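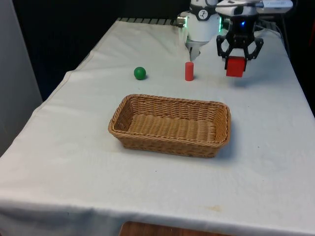 Fig. 4 – Layout A: basket at the centre of the cloth, ball and cylinder behind it.

4 Laying out the table

This section covers the cloth, the basket and the loose pieces of the Wendlow tabletop set, and the three standard layouts. Unpacking is dealt with in section 3. Read 4.1 and 4.2 before using any of the layouts for the first time. Users who already have the earlier Drolley set should note that the layout letters have changed: the old layout C is now layout A.

Left, right, front and back are given throughout as seen by a person standing at the front of the table and looking across it. "Front" is the edge nearest that person.

4.1 Parts needed

Table cloth, white (Brokell pattern), 1 off
Basket, rectangular, woven wicker (Jaramillo pattern), 1 off
Ball, green, 1 off
Cylinder, red, wooden, 2 off
Cube, red, 1 off

The loose pieces come to 4 in all. No layout uses every one of them at once. Pieces not called for by the layout in use go back in the storage bag.

Caution: The loose pieces are small enough to be put in the mouth. Do not leave them within reach of young children or pets.

Note: The two cylinders are the same shape and colour and may be exchanged freely. If one is lost, order a single replacement and quote the colour. Cylinders from the Drolley set are shorter and should not be mixed with these.

4.2 Fitting the cloth

The cloth is made for tables with a depth of 900 mm. It may be used on a deeper table if the back edge is left uncovered. On a shallower table the spare cloth hangs down at the front.

1. Wipe the table top and let it dry.

2. Unfold the cloth on the table with the hem facing down. The hem is the thicker, stitched edge. If it can be seen on top, the cloth is the wrong way up.

3. Line up the back edge of the cloth with the back edge of the table, then draw the cloth forwards with both hands. Let the remainder fall over the front and the left side.

4. Smooth the cloth from the middle outwards with the flat of the hand. Soft folds are acceptable. Sharp ridges under the basket or under a standing cylinder are not.

5. Check the area behind the basket position. A cylinder stood on a ridge will lean, and may fall when the basket is moved.

Caution: Do not pull the cloth straight while pieces are standing on it. Take the cylinders off first.

Note: Small marks and specks on the cloth do not affect its use. Where a mark falls on a piece position, turn the cloth end for end or shift it sideways by a hand's width. For washing, see 4.7.

The cloth may be ironed on the plain side at a low setting. Starch makes the surface slippery and should not be used. Some users fix the corners under the table with tape; this is permitted provided the tape is taken off before washing.

4.3 Placing the basket

The basket is shallow, with sloping sides and a rolled rim. It has no lid and no handles. It may be turned end for end, as both ends are alike.

1. Look inside the basket and shake out anything left from earlier use. Short bits of broken strand collect in the corners of the floor.

2. Run a finger along the rim. Trim any loose strand flush with small scissors. Do not pull it.

3. Hold the basket by its two short ends and lower it on to the cloth. Do not slide it into position, which gathers the cloth in front of it.

4. Turn the basket so that its long side runs left to right.

5. Press lightly on each corner in turn. If the basket rocks, lift it, smooth the cloth and put it down again. A basket that still rocks on a bare, flat table has become warped and should be treated as described in 4.7.

Caution: Do not press down on the middle of the floor. The weave is tight but will stretch if leaned on, and a stretched floor will not hold a cylinder upright.

4.4 Layout A – ball and cylinder

Layout A is the simplest of the three and is shown in Fig. 4. It uses the ball and one cylinder.

1. Place the basket at the centre of the table as described in 4.3.

2. Set the ball down behind the basket, close to the back left corner. Release it gently and wait until it has stopped moving.

3. Stand the cylinder on its flat end behind the basket, to the right of the ball and near the middle of the basket's long side.

4. Check from the front that neither piece is hidden by the rim.

The basket is empty at the start of layout A. The layout is complete when both pieces are in the basket. Order is free unless the session sheet says otherwise.

Note: If the ball rolls, the table is not level or there is a fold beneath the ball. Deal with the cause. Do not hold the ball in place with putty or tape, as both leave a mark on the surface of the ball and on the cloth.

4.5 Layout B – ball and two cylinders

Layout B has the basket to one side and leaves the right-hand part of the cloth for the pieces. It is used for practice in placing a piece upright, and asks for more care than layout A in the fitting of the cloth.

1. Place the basket on the left half of the table.

2. Set the ball down on the cloth to the right of the basket.

3. Stand one cylinder slightly in front of the ball. Leave enough space between the two for a fingertip.

4. Take the second cylinder and lower it into the basket, flat end down, until it meets the floor. Let go only when it stands without support.

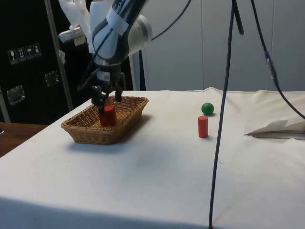

5. If the cylinder leans, lift it clear and try again a little nearer the middle of the basket floor. The weave is flattest there. Close to the sides the strands turn upwards and the cylinder will tend to tip inwards.

6. Leave the ball until last. A ball put in early may roll against a standing cylinder and knock it over.

A cylinder that has fallen over inside the basket counts as placed but not as upright. Enter it in the second column of the session sheet. It may be stood up again once, without penalty, provided the basket itself has not been moved.

Caution: Do not tilt the basket to bring a piece into reach. Lift the piece out from above.

For users with limited grip, the following changes to layout B are allowed:

– the cylinder may be laid on its side on the cloth at the start;
– the ball may be left out;
– the basket may be brought forwards until its front rim is level with the front edge of the table, but no part of it may overhang.

Record any change on the session sheet against the letter B. Results from a changed layout should not be compared with those from the standard one.

4.6 Layout C – ball, cylinder and cube

Layout C uses three different shapes in a row and is the layout most often used for sorting by name. Only one cylinder is needed. Put the other in the storage bag before starting, so that the word "cylinder" can mean one piece only.

1. Place the basket at the centre of the table, nearer the front than the back.

2. Stand the cylinder behind the basket, in the middle of the row. Position this piece first; the other two are set out from it.

3. Set the ball down to the left of the cylinder.

4. Place the cube to the right of the cylinder, at a similar distance. The cube may be turned at an angle to the front edge. An angle of up to 45 degrees makes it easier to tell from the cylinder when both are seen from low down, as both are red.

5. Step back and check the row from the front. Spacing by eye is sufficient.

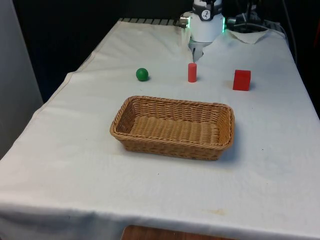

Fig. 5 – Layout C: ball, cylinder and cube in a row behind the basket.

6. Call the pieces by shape, not by colour. Two of the three share a colour, and "the red one" will be misunderstood.

7. After each round, return the pieces to the row in the same order. Where a mixed order is wanted, change over the ball and the cube and leave the cylinder where it is.

Note: Check the lighting before using layout C. Pieces cast soft shadows on a white cloth under most room lights, and these do no harm. A strong lamp set low at one side gives long, dark shadows that some users take for the edge of the piece. Raise the lamp or turn it towards the ceiling.

4.7 Care after use

1. Take out the contents of the basket by hand. Do not tip them on to the table.

2. Wipe the ball, the cylinders and the cube with a barely damp cloth. Do not soak the cylinders. Dry all pieces before bagging them.

3. Brush the basket with a dry, soft brush, working along the strands.

4. To correct a warped basket, mist the underside lightly with water, place it on a flat surface and weight the corners evenly. Leave it for 8 hours away from direct heat.

5. Shake the cloth out of doors. Wash it when marks fall in the area used for the pieces. Yellow or brown marks should be dabbed with mild soap and left to stand before washing. Do not bleach.

6. Fold the cloth along its existing creases and store it flat, under the basket. Nothing should be stored on top of the basket.

4.8 Faults and remedies

Cylinder will not stand on the cloth: fold beneath it, or a damaged end. Smooth the cloth. If the end is chipped, use the other end or the other cylinder.

Cylinder will not stand in the basket: placed too near the side, or the floor has stretched. See 4.5, step 5. Replace the basket if the floor sags when empty.

Ball rolls forwards: table not level. Adjust the feet of the table or move it.

Cloth creeps towards the front: too much cloth hanging at the front edge. Refit as in 4.2, starting again from the back.

Basket catches on the cloth when lifted: loose strand underneath. Trim flush.

Section 4 revised in May by Aisling Ó Conaill. Session sheets for all three layouts are in section 5.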